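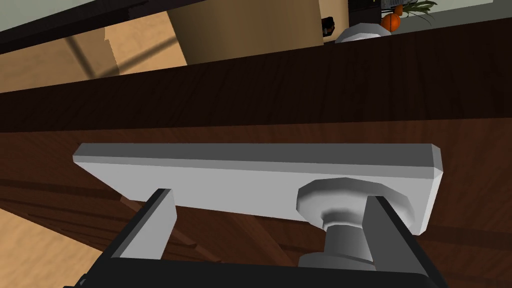
Around the House: Doors & Hardware

Loose Knobs, Sticky Latches and Other Five-Minute Wins

September 1, 2022

I love door hardware. I know that's a strange thing to get excited about, but think how many times a day you put your hand on a knob or a pull! A wobbly one annoys you every single time, and most of them can be put right before the coffee is done.

The wobbly round knob

Older round knobs are usually held by a tiny set screw in the neck. Hold the knob still, back the screw out a turn or two, push the knob in until it sits snug (snug, not jammed, or it will drag on the plate) and tighten again. If the screw bites and then works loose every few months, put one small drop of removable threadlocker on it. The blue kind, please. The red kind will make you very sorry the next time you want that knob off.

No screw anywhere? Look for a little slot or pinhole in the neck. Press a straightened paper clip or a small nail into it and pull the knob toward you. Underneath there's often a trim cover that pops off with a flat screwdriver, and behind that are the two long screws that hold everything together. Tighten them a bit at a time, going back and forth between the two, and try the knob as you go. If it gets stiff, you've gone too far.

Stripped screw holes

My favorite fix in the whole house! Take the screw out, dip a few wooden toothpicks in wood glue, pack them into the hole and snap them off flush. Let the glue dry overnight, then drive the screw back in by hand. Golf tees work even better in a big hinge hole. I did the pantry door this way in July, and it swings like it was hung yesterday.

Grigore Dobre wrote in to say he uses bamboo skewers, and they're a great choice for deep holes. Cut them with side cutters so they don't splinter.

The latch that won't catch

Rub lipstick or a dry-erase marker on the end of the latch, close the door, open it again and look at the mark on the strike plate. Now you know which way you're off. If it's only by a hair, a few strokes with a metal file on the inside edge of the opening will do it. More than that and you'll want to move the plate, but check the top hinge first. A sagging top hinge is behind so many latch problems, and one long screw that reaches the framing will often pull the whole door back up where it belongs.

Squeaks

Tap out the hinge pin, wipe it clean, rub it with plain paraffin or a candle stub and tap it back in. Do one hinge at a time so the door stays up. Cooking oil is a bad idea here. It goes gummy and collects dust, and by winter the squeak is back with black drips down the paint.

Cleaning plates and pulls

Dish soap, warm water and a soft cloth will handle nearly everything. Take the plate off if you can (it's two screws!) and look at the grime line on the wall or door behind it. An old toothbrush gets into the edges and around the neck of the knob. Dry it all well before it goes back on.

Skip scouring powder on anything painted or lacquered. For solid unlacquered brass, a paste of lemon juice and baking soda brings up a lovely shine, but rinse it off thoroughly. Not sure what you have? Try a magnet. If it sticks, the brass is only a coating and you should stay with the soap.

Painting around hardware

Take it off. I used to tape, and I have the crusty edges in the back bedroom to prove it. Put each set of screws in a sandwich bag with the name of the room on it, and tape the bag to the hardware it came from. Rizwan Siddiqui uses a muffin tin, one cup per door, and I may switch over.

Buying replacements

Measure before you shop. On a cabinet pull, the number you want is the distance from the center of one screw hole to the center of the other. On a door, it's the distance from the edge of the door to the center of the big hole, usually 2 3/8 or 2 3/4 inches. Bring the old piece along, screws and all, and buy one extra. Finishes change from batch to batch, and a spare in the drawer has saved me twice.

Next up: drawers that stick in humid weather. Send me your worst one!

Filed under: Doors, Hinges, Quick Fixes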